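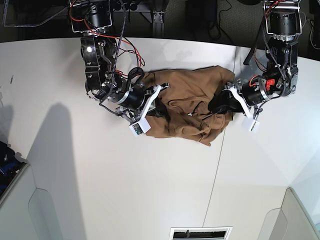 Why does a shirt come off the pile with one sleeve side wider than the other, even when the fold looked straight going in?

The usual cause is that the garment was never flattened before the first fold, so a crease trapped underneath pulls one side in as the rest is pressed down.

Ticket 337
Site: Wollum alterations and rental counter
Product: Evangelista folding guide, large size
Category: Folding / finished size
Status: Closed with notes
Opened: 8th May

Reported problem

Customer says brown cotton tops folded to the guide come out uneven and won't sit in the Virero shelf boxes. Other colors are fine, according to the customer. Customer believes the brown fabric is "a bad batch" and wants it replaced.

First reply from support

I doubt it's the batch. Dye doesn't make a top fold crooked. Please send the finished width of a brown one and a gray one, both folded by the same person on the same table, and tell me what state they were in when they reached the table.

Customer reply

Brown one measures 230 mm on one side and wider on the other. Gray one is even. Both came from the dryer. The brown ones go in a bag until the end of the shift, the gray ones get folded right away. Same table, same person. We have tried the guide both ways up.

Support

So the two colors aren't being handled the same way, and that was left out of the first report. A top that has been balled up in a bag all shift is a different job from one straight out of the dryer. I'd like that ruled out before anyone talks about replacing stock.

Please try the following with one brown top:

Shake it out by the shoulders.
Lay it face down and pull the hem toward you until the back is flat.
Run a hand from the middle out to each side seam. Don't press down on wrinkles, move them out.
Leave it for 10 minutes, then fold to the guide.

Customer reply

Did that. Better but still not square. Somebody here read that spraying the cloth with Rarkero fabric relaxer fixes it, so we tried that on another one. That one came out even.

Support

I'm not ready to credit the spray. Was the sprayed top shaken out and smoothed as well? If so, there are 2 changes and no way to tell which one did the work. Please spray one and fold it without smoothing, then smooth one and fold it with no spray. Write down both.

Customer reply

Sprayed only: crooked. Smoothed only: close to even, one corner sticks out a little. We also noticed the side seam on that one runs toward the front near the hem.

Support

That's the first useful detail in this ticket. A twisted side seam is common in knit tops that have been washed a lot, and no folding guide will correct it – the cloth wants to go back to where the twist is. Check a few more from the bag. If the seam wanders, line up the fold by the collar and shoulders and ignore the seam completely. The hem may look a bit off. It will still go in the box.

Customer reply

Most of them have it. The gray ones don't, but the gray ones are newer. We bought the brown in August and they've been through the wash more than 10 times. Folding by the collar works. Width is fine now and they go in the boxes. I still think the fabric is cheaper.

Support

It could be. Nothing in this ticket shows it either way, and the gray tops would need the same number of washes before I'd compare them. Replacement request declined for now.

Notes for the next person who gets one of these

Ask how long the garment sat crumpled before folding. The form doesn't ask and it should.

Don't accept "same table, same person" as proof that the handling was the same.

The Evangelista guide sheet says to align on the side seams. Fine for new tops, wrong for twisted ones. I've asked for the wording to be changed – no reply yet.

Spray result above is one garment each way. Don't quote it to customers as a finding.

Reopen if the gray tops start doing it.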